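3. Materials and Sorting Procedure

3.1. Study sites and participants

The study was carried out in two primary schools, one in the town of Leltau and one in Clulham. Both schools follow the same mathematics program, and in both of them the first lessons on measurement of length are given in the second grade. The school in Leltau is larger and has a separate room for mathematics activities. The school in Clulham has no such room, and the sessions there were held in the library after the morning lessons.

In total, 81 children took part. All of them had written permission from a parent or guardian. Children who had already received private lessons in mathematics were not excluded, as the number of such children was similar in the two schools and the teachers considered that excluding them would cause unhappiness in the class. The age and the school record of each child were taken from the class register and were not shown to the experimenters until all sessions were finished.

3.2. The comparison task

Earlier work on early measurement has often asked children to compare two sticks that are placed side by side on a table. In such a task the ends of the sticks can be lined up by eye, and a correct answer can be given without any idea of length as a property which stays the same when the object is moved. We wanted a task in which the objects are not lined up at the start, and in which the child must decide by himself or herself to move them. For this purpose we used long rectangular blocks which were given to the child lying in no special order. The child was asked to find out whether any block was longer than the others, and to say how he or she knew it.

The instruction was always spoken in the same words. If the child answered at once without touching the blocks, the experimenter said "How can we be sure?" and waited. No other help was given. When the child turned one block to put it next to another, this was coded as direct comparison. When the child used a third object, for example a hand, a pencil or another block, to carry the length from one block to another, this was coded as indirect comparison. Answers based only on looking were coded as visual judgment, also in the cases when they were correct.

The colors of the blocks were not mentioned in the instruction. In a small trial made in June with children who did not belong to the main group, we had observed that some of them treated color as a reason ("the red ones are longer because they are red"). We decided to keep this possibility in the main study, because it allows us to see whether a child can separate the length of an object from its other properties. Figure 1 shows red and dark green blocks lying loose in a gray metal bin.

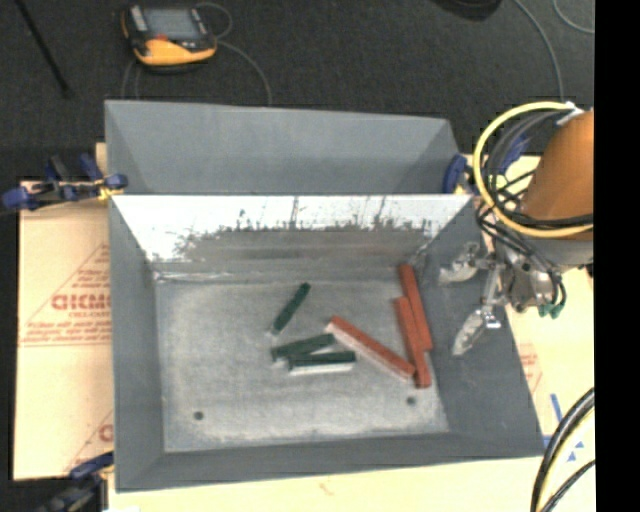

Figure 1. Long rectangular blocks in two colors, lying in different directions.

3.3. Coding and agreement

Each session was written down in full from the sound recording, and the movements of the child were noted by a second person who sat behind the child. The first author and Xiuying Song then coded all sessions separately. The coded material contains 820 separate acts of comparison. One act was counted from the moment when the child began to speak about or touch a block until the moment when he or she gave an answer or moved to another block.

The largest difficulty in coding was to distinguish a true direct comparison from an accidental one. Some children pushed two blocks together while they were thinking and looked at them only later. Following the suggestion of Jianhua Cui, we coded such an act as direct comparison only if the child corrected the position of at least one end before answering. This rule is more strict than the one used by Meng, and for this reason the share of direct comparison in our results should not be compared with the results of that study without caution.

Disagreements between the two coders were discussed until one code was accepted by both. In the cases where this was not possible, the act was marked as unclear and was left out of the tables in Section 4, but it was kept in the analysis of the children's explanations.

3.4. Analysis of explanations

The explanations were analyzed in the language in which they were given, and only the passages cited in this paper were translated. We tried to keep the simple form of the children's speech. An explanation was called complete when it named both ends of the blocks, for example "they start together and this one goes further." An explanation which named only one end was called partial. Explanations of the type "I can see it" or "it is big" were called general. The full list of codes, with the rules for their use, is included in the Rellirero teaching report and can be requested from the first author.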